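Keeping small citrus fresh on the kitchen table
By Sheyla Sánchez
Oct 5, 2020
200 shares | 4 comments

A big bag of small oranges is good value, but the fruit at the bottom gets squashed and the first soft one spoils its neighbours. Sorting takes a few minutes and needs nothing you don't already have.

Lay out an old towel

Put a towel on the table before you open the bag. A fluffy one is best, as it stops round fruit rolling and won't mark the peel. Leave it a bit rumpled – the folds do the holding for you. Use a dark one if you can, because the juice from a split orange stains pale cotton.

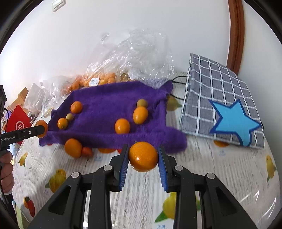

Take the fruit out one at a time and turn each piece over in your hand. Press lightly near the stem, where trouble usually starts. Anything soft, leaking or with a powdery patch goes straight in the compost. Anything only scuffed is fine but should be eaten first.

Don't tip the bag out. I did that for years and always lost one or two under the cooker.

Sort by size as you go

Small fruit dries out faster than large fruit, so it makes sense to keep the sizes apart. Large oranges will last a good while somewhere cool. Mandarins want eating within the week. Very small fruit is better in the fridge, in an open dish.

If the towel is thick, roll the front edge over to make a low bumper and push up a fold at the side. Fruit waiting its turn can sit against it. A wipe-clean tablecloth underneath saves work later.
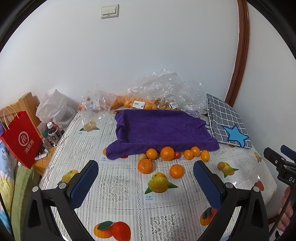

Put it away properly

Clear plastic bags hold moisture, and that is what brings on mould. If you must use the bag, leave the top open and don't tie it. A Velto wire basket does the job well and so does a colander. Keep bananas somewhere else.

Check the basket every few days and move the older fruit to the top. Wash citrus just before you use it and dry it well if you are going to grate the peel.

Shake the towel outdoors and wash it on its own the first time. Mine shed fluff over everything until February.

Last updated by Ilari Rantala
1,191 views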